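OK a few of you asked how the no-new-clothes thing is going so I'm doing a thread. Get a snack, it's long.

Quick recap for anyone who just got here. In September I decided I wouldn't buy any clothes for 10 months. Socks and underwear are allowed, shoes only if a pair dies on me. Everything else, I wear what I have or I fix it.

Before I started I made a list of every single thing I own that goes on my body. 163 items. I live in a one-bedroom apartment in Groltport and I dress like I own four shirts. Where were the other 159 hiding???

A lot of them were "almost" clothes. Almost fits, almost my color, would be great if the sleeves were an inch longer. I had a pair of pants I'd moved through three apartments and worn to one wedding.

First month was easy and I got very smug about it, ask my sister. Second month I had a bad week at work and spent an entire evening putting things in an online cart and taking them out again. Did not buy! But I did look at the same green coat so many times that it followed me around the internet until Christmas.

What helped way more than willpower was unsubscribing from stuff. I was on 20 store mailing lists. I thought it was maybe six. Once the emails stopped I just kind of forgot there was a sale on, and there is always a sale on.

Also deleted the Trimness app, which was the worst one for me. I know some of you love it. I can't be trusted with an app that sends me a little confetti animation at 11 pm.

Then things started wearing out and I had to learn to mend, which I was bad at. Still am, but now it's a hobby so it's fine.

First thing I fixed was a hole in the elbow of a gray sweater. I used the wrong thread and pulled it too tight and now the elbow has a sort of belly button. I wear it constantly.

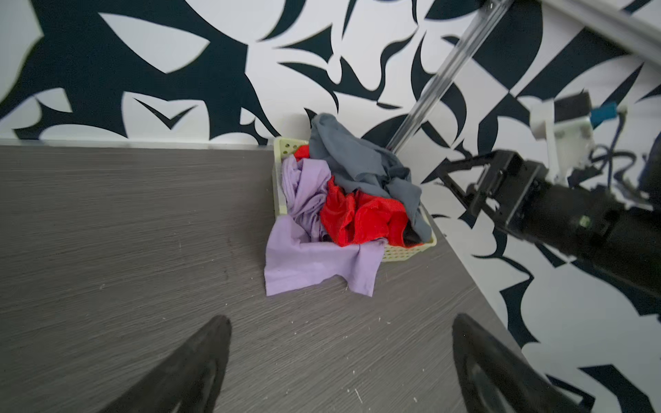
Purple, red and gray, all in the little green basket

Somebody in the replies asked where I learned. Mostly from Rok Milošević, who runs the repair table at the library here twice a month. He used to do alterations for a theater company and he can put in a zipper while telling you a story about a completely different zipper.

The best thing he taught me is to fix it while it's small. A loose hem is five minutes. A hem you've been stepping on for two months is an evening plus swearing.

The second best is to cut your thread shorter than you think you should. I always cut a huge piece so I won't have to re-thread the needle, and then it knots up and I lose more time than I saved. Arm's length, that's it. He says this to me every time and every time I've already cut it too long.

My actual kit, since people want a list and I love a list:
a pack of regular sewing needles, plus two fat ones for wool
thread in black, white, gray and navy
small scissors that do NOT open packages, I mean it
a seam ripper
safety pins
a jar of buttons I inherited and have used one of

Things I can do now: buttons, hems, a darn that holds, patches on the inside of jeans. Things I can't do: zippers, anything stretchy, collars. I tried to take in a T-shirt at the sides and it came out shaped like a lampshade. It's a sleep shirt now.

OK the jeans. Everybody asks about jeans because they all go in the same place (you know the place). Patch it on the inside before it's a full hole, as soon as the fabric feels thin when you hold it up to a window. Use a bigger patch than you want to. Lots of little back and forth lines with the needle. It takes me an hour and a half, so basically one movie I've already seen. 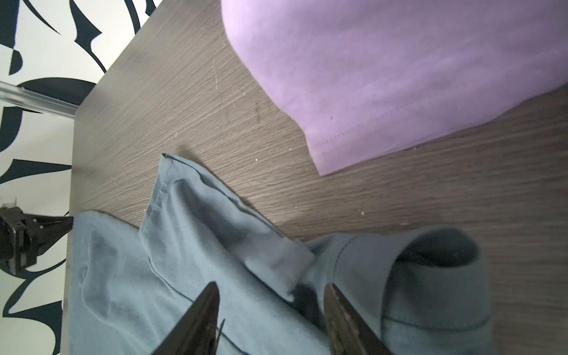
Washing is the other half of it and I wish I'd figured this out in my twenties. I was washing everything way too much and way too hot. Jeans don't need it after every wear. Sweaters really don't. I hang things on the back of a chair overnight and most of the time they're fine in the morning.

And I've mostly quit the dryer. All that fluff in the lint trap is your clothes! I have a folding rack by the bedroom window and it takes up the whole floor for one evening a week and I've made my peace with climbing over it.

Did I slip? Yes, once. Month four, a sweatshirt from the gift shop at the Jaidee, the old movie theater downtown that's trying to fix its roof. I told myself it was a donation. It was a sweatshirt. I've worn it a ton and I'd do it again.

Money stuff, because it's the second most asked question. I don't have a perfect number for what I used to spend. But I moved my old clothes budget into savings every payday and I'm coming up on 3000 dollars, which is kind of horrifying if you think about what that used to be.

Part of it is going to a trip to see my friend Oris in the spring, for which I will be packing the belly button sweater.

The closet is smaller too. I've been giving away the almost clothes a bag at a time. The wedding pants went to my cousin and she looks so good in them that I was mad for an entire afternoon.

If you want to try this, don't start with 10 months like me. Do one month and write down each thing you wanted and what was going on that day. My list was almost all boredom and one really nice raincoat.

I still think about the raincoat - tell me if you've found one with pockets that fit a phone. For July. I can wait till July.

Going to answer replies after dinner. Somebody already asked about moths and I have a LOT to say about moths.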